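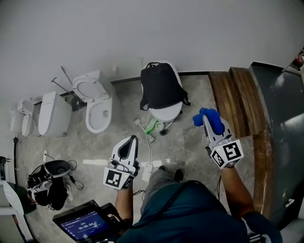
Blue cloth and a row of four white toilets on the gray tile floor.

Brurkard opens cleaning course in Pallcombe

PALLCOMBE, September 6, 2021 - The training company Brurkard will start a paid course for hotel and office cleaners in Pallcombe this November. The course takes 15 days and has 20 places. It is open to any adult who lives in Pallcombe or Erkthorpe, and no earlier work experience is asked.

"Many people think that cleaning needs no learning," said Lejla Softić, director of Brurkard. "Our students find out on the first morning that this is a mistake. They learn which product must never meet another one, and how to protect their back and their hands." 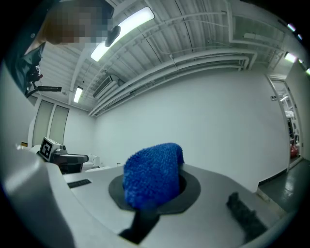 Textiles have their own two days in the program. Teacher Zlatko Obradović will explain how fibers hold dust and water, and why washing at the wrong temperature makes a good cloth useless. A thick looped surface, like the blue one here, is compared with flat weaves on glass, tile and steel. Students also learn a color system, so that a bathroom cloth never goes to a kitchen.

The hotel group Bošković has promised an interview to every person who finishes the course.

Applications are accepted at the Brurkard office, room 222, Pallcombe. The registration fee is 50 dollars and is returned on the last day.

Press contact: Liette Turcotte, Brurkard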